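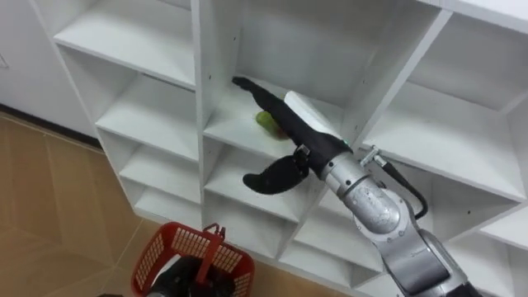 Right arm going in for the green thing, basket at lower left.

Forums > Mobile Manipulation > Faults and Near Misses > Gripper keeps squeezing after stop

torquewench
Posting this so the next person can find it with a search, unlike me. We run shelf-to-basket picks on a two-arm unit. In April the right arm started ignoring the force limit on close. You ask for a gentle 5 newtons and it gives you whatever it feels like. Log says error 1353, "grip state mismatch," and then the fingers keep closing for another 200 ms after the stop command. Fruit does not enjoy this. I don't want to find out about thumbs.

Swapped the cable, reflashed the wrist board, said some words. Same thing.

dillpickle_ros
1353 on the Dillolach driver is nearly always the encoder. Recalibrate with the fingers fully open and the arm out of the shelf. The manual says you can do it in place. The manual is an optimist.

torquewench
Did that. Good for 30 picks, then back to making juice.

halfduplex
I'd look at your approach before blaming hardware. The upper fingertip is touching the back corner of that cubby. Your force reading is now part fruit, part furniture, and the controller has to guess which is which.

dillpickle_ros
Contact with the shelf doesn't explain 200 ms of motion after a stop. A stop is a stop. I don't care if it's leaning on the Great Wall of China.

halfduplex
It does if the stop gets queued behind the contact recovery routine. Kołodziej's old branch did exactly that. Check your priority settings.

torquewench
OK, I hate this. Stop was queued behind recovery. Moved it to the top and it now halts when told. Error 1353 still shows up, so you each get half a cookie.

mrs_estop
Can we talk about the part where a software stop was the only stop? If someone's hand is in the next cubby you want a hardware cutoff on the gripper supply. We fitted one at Bitalthorpe after a similar fault and it took an afternoon.

halfduplex
Cutting gripper power drops whatever it's holding, though. Fine for a pear, less fine for a jar.

mrs_estop
I will sweep up the jar.

torquewench
Ordered the relay. Leaving this open until I find the encoder gremlin.

14 replies hidden | 5 shares

Comments (3)

bolt_and_nut: Same error on our Arard wrist. It was a loose connector under the cover. Wiggle it with the power off, please.

quietservo: Queue thing saved me a weekend, thanks.

gearlegs: Still team encoder.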